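Grallano Speech Timer and Lectern Signal Set, Model 88

The Grallano Model 88 is a timing and signalling set for school debating, public speaking practice and small-group tuition. It consists of a chair's console, a lectern lamp and a charging lead. The console keeps the time for each speech, drives the lamp and sounds the bell. It can be run by one person, who may also be the adjudicator, and needs no connection to a computer or telephone.

Intended use

The set is designed for rooms seating up to 88 people. Larger halls can be served by adding a second lamp, which is sold separately and repeats the signals of the first. The console supports prepared speeches, replies, cross-questioning and open practice. It does not record sound, and it does not amplify the speaker's voice.

Tutors working with a single pupil can use the console alone. In this arrangement the display faces the pupil and the bell may be switched off, leaving only the change in the display background to mark the time. Many tutors prefer this for reading aloud and for interview practice, where a bell is a distraction.

Signals

The lamp has three states. Green shows that the speech is under way. Amber shows that the speaker has entered the final minute. Red shows that the allotted time has been used. The console bell rings once at the end of protected time, once when protected time resumes and twice when the speech is due to finish. If the speaker carries on, the bell rings again at fifteen-second intervals until the chair stops the clock.

Each signal can be turned off separately. The lamp brightness has 5 levels, set from the console. The lowest is suited to a study or classroom with the blinds down, and the highest to a room with tall windows.

Formats supplied

The console holds the following timing formats when it leaves the factory:

Short speech – two minutes, no protected time.
Junior debate – four minutes, first and last minute protected.
Senior debate – seven minutes, first and last minute protected.
Reply – four minutes, fully protected.
Cross-questioning – three minutes, with the clock shared between both sides.
Preparation – fifteen minutes, with a single bell at one minute remaining.

A further 5 formats can be entered by the user and given a name of up to twelve characters. User formats are kept in memory when the battery is flat. The supplied formats cannot be deleted, but they can be hidden from the menu so that pupils acting as timekeeper see only those they need.

Setting a user format

Hold the Format key until the display shows NEW. Turn the dial to set the length of the speech and press it to confirm. Set the protected time at the start and then at the end in the same way. Setting either value to zero removes it. Enter the name last. To leave without saving, press Stop at any point before the name is confirmed.

Motions and points of information

A press of the Point key during unprotected time starts a fifteen-second countdown in the corner of the display. The main clock continues to run. The key has no effect during protected time, so a point offered in error does not disturb the count. Points are totalled for each speaker and shown on the summary page with the length of the speech. The summary holds one full debate and is cleared when the next is started.

Specification

Mass of console with battery: 433 g
Mass of lamp: 88 g
Lamps supported by one console: 2
Lamp brightness levels: 5
User formats: 5
Charging: USB-C lead supplied, mains adaptor not supplied
Bell: adjustable, with mute
Languages on display: English, French, Spanish

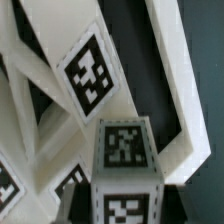

Accessories

Second lamp. Pairs with the console by holding both Link keys until the lamps flash together. Pairing is needed once only.

Zaltow score pads. Tear-off sheets for adjudicators, with columns for content, style and strategy and a line for the speaker's time. Sheets are printed on one side. The layout follows the order of the console summary page, so times can be copied straight across.

Akpan practice cards. A boxed set of motions graded by age, with a short note on the back of each giving terms that need defining. The cards can be used without the timer. The box also contains blank cards for motions written by the class.

Guidance notes

A printed guide is packed with every set. It was written for Grallano by Omolara Anozie, who coaches the debating society at Kunville School, and covers the duties of the timekeeper, a plan for a first practice session and advice on giving spoken feedback. The section on younger speakers was revised in December by Elikem Aidoo. Owners of earlier sets may request the revised section free of charge by quoting the serial number on the base of the console.

Care

Wipe the console and lamp with a dry cloth. Do not use solvent cleaners on the display. If the set is to be put away over the summer holiday, charge it first and switch off at the base – the standby setting continues to draw a small current.

Guarantee and repairs

The set is guaranteed for 2 years from the date of purchase against faults in materials and assembly. The battery is treated as a wearing part after the first year. Replacement batteries, dials and lamp covers are kept in stock and can be fitted with a small crosshead screwdriver. Schools ordering several sets may ask for the consoles to be numbered before dispatch.

Page revised 10 January 2025

Contact Grallano | Delivery and returns | © Grallano. All rights reserved. | Back to top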